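Small Kitchens, Shared Tools: A Conversation on Utensil Storage

Housing Services, Neltbridge

The shared kitchens in the Neltbridge residences were designed with very little drawer space. Each has a single drawer beside the stove, and for many years that drawer held every spoon, ladle and spatula in the room. Under the Weerakoon program, the housing office is changing the way these tools are stored. We spoke with the program's kitchen coordinator on a Tuesday afternoon in the Wesari building, where the first round of changes is complete.

The coordinator began with the inventory. Before any equipment was ordered, staff emptied the drawers in the Wesari kitchens and recorded what was in them. The final list ran to 859 items.

"We expected duplicates, and we found them," the coordinator said. "What surprised the office was how many of the tools were in good condition. Residents had been buying new spoons because they could not see the ones at the back of the drawer."

Items that were cracked, bent or missing a handle were removed. The remaining tools were washed, sorted by length and returned to the kitchens. The office then had to decide where to put them, and the discussion soon turned to stands that sit on the counter and hold utensils from hooks.

Crocks and jars had been tried in an earlier year. According to the coordinator, they filled up with crumbs and water, and residents tended to knock them over when reaching for a tool in the middle. Wall rails were considered as well. They were ruled out in Wesari, where the tile behind the counters may not be drilled.

"A stand takes up one small circle of counter," the coordinator said. "You can lift it, wipe under it and put it back. That was the whole argument, and it was enough for us."
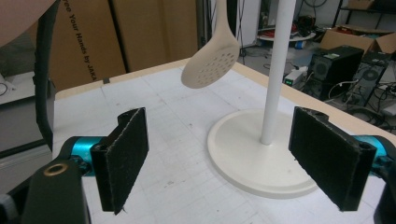 A beige slotted spoon next to the pole of the stand. 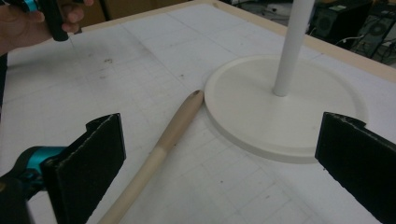

The round white base, with a light wooden dowel to its left.

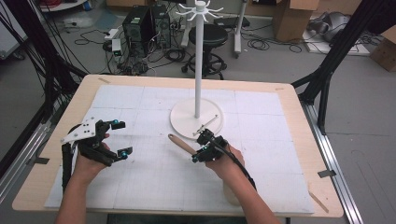
Hooks radiate from the top of the tall white pole.

Asked what residents should know about using a hook stand, the coordinator said that balance comes first. A tall pole on a light base will lean if all of the heavy tools hang on one side. The office advises residents to hang the ladle and the large serving spoon on opposite hooks and to fill the spaces between them with lighter pieces.

"Start with the two heaviest things you own," the coordinator said. "After that it is hard to go wrong."

The second question is which tools belong on the stand at all. Anything without a hole or a loop in the handle stays in the drawer, along with knives, peelers and graters. Rolling pins are kept on the lower shelf. The office does not allow residents to tie string around a handle in order to hang it, a practice that was common in the Ritberg building and led to several broken dishes.

Washing was another concern. Slotted spoons hold water in their holes, and residents are asked to shake them over the sink and dry them with a towel before hanging them up. The base should be wiped once a week. The cleaning schedule posted inside each pantry door now includes a line for this.

The coordinator acknowledged that the change has not pleased everyone. Some residents feel that utensils left in the open collect grease from the stove, and the office agrees that this can happen. Stands are now placed at the far end of the counter, next to the window. A few residents have asked to keep a personal set of tools in their own rooms, which the rules have always permitted.

"People have strong opinions about where a spoon should be," the coordinator said. "We read every comment. Two of the changes we made in the fall came directly from the comment box."

The budget for the next phase is $500, which covers stands for the 3 kitchens in Ritberg and replacement hooks for Wesari. Work there will begin in October, after the drawers have been emptied and sorted. Residents of Ritberg who wish to keep any item now in a shared drawer should label it with their room number and leave it on the pantry shelf before sorting begins.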